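Open day at Ornstead, anyone else go?

beddoe54
Went along on Thu 19 September and had a lovely afternoon, longer than I'd planned if I'm truthful! They had two arms on one wooden table, with a first aid pouch and a little medicine bottle set out.

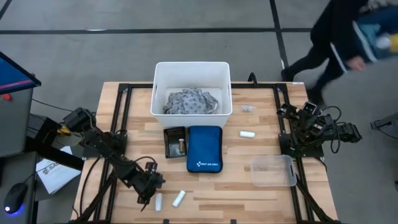 I could have stayed till closing. Ifor Prosser took all our questions, even my daft ones (and there were plenty).

okico
Glad you liked it, but I found it terribly slow. My gran tidies her tablets quicker.

drirnix
Bit harsh, okico! I liked how relaxed it was, with people just getting on at their desks.
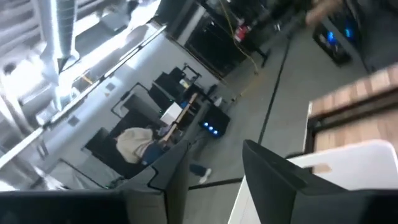 I'd go again in November if they'll have us.

okico
Fair enough, save me a seat.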